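Open afternoon at Jerno: can it do my chores yet?

I drove out to Bonbridge on Tuesday for the Jerno open house, mostly because I hate tidying and wanted to know how much longer I'm stuck with it. It took 31 minutes and parking was free!

They start you off with coffee and a talk (skip the talk, keep the coffee), then let you wander between the benches.

The tabletop bench

My favorite by a mile. It's ordinary clutter on a wood-grain top, a green and white box that says "Sturdy" and "Fun Colors" and a big crumpled sheet printed with bookshelves and ivy. My kitchen table, basically. The hand has slim jointed fingers with bits of blue at the tips, and I could've stood there all day. 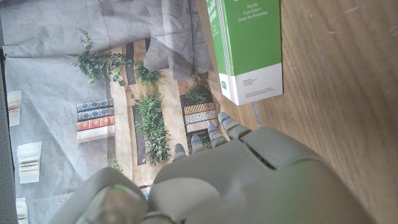 The shelf-stocking bench

Clonora, the shop-floor people, had this one. Their cart put away 11 cans while I ate a cookie, then stopped dead at a bag of rice. The guy next to me clapped anyway.

So, yet?

For cans, maybe. For my house, no. The Agudelo arm on the way out folded one towel (nicely!) in 179 seconds, and I've got four kids. I'd still go again, and get there before two, when the cookies run out.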